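Toy library

A toy library is a lending service that makes toys, puzzles, board games and play equipment available to families and community groups, usually for a fixed loan period and in return for an annual membership fee. Toy libraries may operate as independent incorporated associations, as programs of a local council, or as a section within a public library.

History

Organised toy lending is generally traced to the 1930s, when services were established in the United States during the Depression. The movement spread widely after the Second World War, and by the 1970s toy libraries were operating in most Australian states, many of them founded to support children with disability. Later services broadened their membership to all families with young children.

Collections

Holdings are commonly catalogued by developmental category, such as construction, imaginative play, music, gross motor and early literacy. Board games and jigsaw puzzles are usually shelved separately, as each must be checked for missing pieces on return. The Wakari Toy Library, a mid-sized service, listed 2,984 items in its catalogue in January 2025, of which 249 were puzzles. Its collection policy sets an upper limit of 3,000 items, and older stock is withdrawn as new stock is acquired.

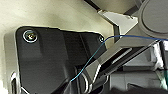
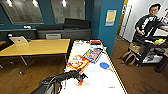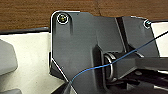
Centre image: items with colourful printed artwork on a long white table.

Cataloguing practice varies. Smaller services rely on card systems or spreadsheets, while larger ones use dedicated lending software. The Volby scheme, adopted by a number of regional services, assigns each toy a letter for its category and a running number, with component counts recorded on a label inside the lid.

Membership and governance

Wakari reported 319 member families in its most recent annual return. Fees are tiered, with a reduced rate for concession card holders and for members who complete rostered duty. In a study of the neighbouring Skakeck and Wojcik services, Chutima Wattanapong found that families on the duty roster renewed more often than those paying the full fee, and recommended shorter shifts to suit working parents.

Safety and hygiene

Toys are inspected at each return for breakage, sharp edges and loose parts. Items containing button batteries must have a secured compartment, and those unsuitable for children under three are labelled accordingly. Washable plastic toys are cleaned by the borrower before return, and fabric items are laundered. Most services hold a stocktake once a year, at Wakari in May, during which borrowing is suspended.

See also
Library of things
Playgroup
Mobile library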